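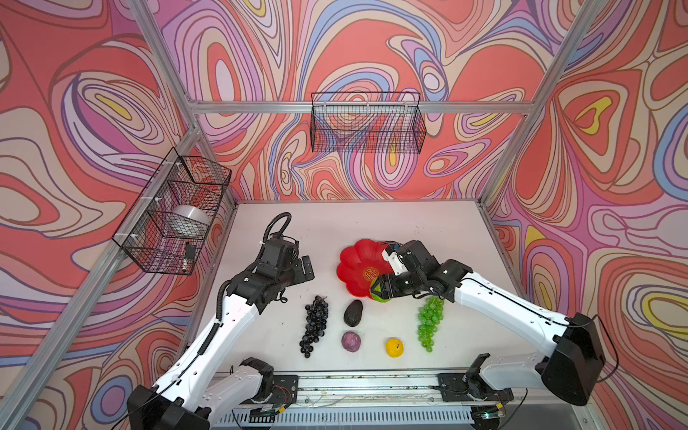 Notes pour l'exposé du club – version de Gemma Marsden, à lire sans courir

Bonjour à toutes et à tous, et merci d'être venus un lundi soir, je sais ce que ça coûte. (Attendre que le fond de la salle s'installe.)

Je commence par le nom, on me le demande toujours : le projet s'appelle Bepari, c'est le groupe de première année qui l'a choisi en mai et je n'ai jamais su pourquoi. L'exercice tient en une phrase : ranger des fruits dans une assiette avec deux bras. Un enfant de trois ans le fait en riant, et nous, nous y avons passé 155 séances !

Parler ici du raisin. Une grappe, c'est long, c'est étroit d'un bout, et on ne sait jamais trop par où la prendre – mes élèves ont eu de vraies disputes là-dessus, très polies. Le fruit rond et vert, lui, se tient bien dans la pince, mais les doigts en cachent une bonne partie, alors pensez à la vue que vous donnez au programme.

Dire un mot du décor à motifs sur les parois. Lire la question de Dodex, l'équipe d'à côté : est-ce que le robot s'en sort aussi bien sur fond uni ? Laisser la salle répondre, il y a toujours de bonnes idées.

(Boire un peu d'eau.)

Ensuite les 1 280 essais enregistrés, et le tri, qui nous a pris 5 semaines. Remercier chaleureusement les parents pour les goûters, puis passer la parole au groupe Cellunine pour la démonstration.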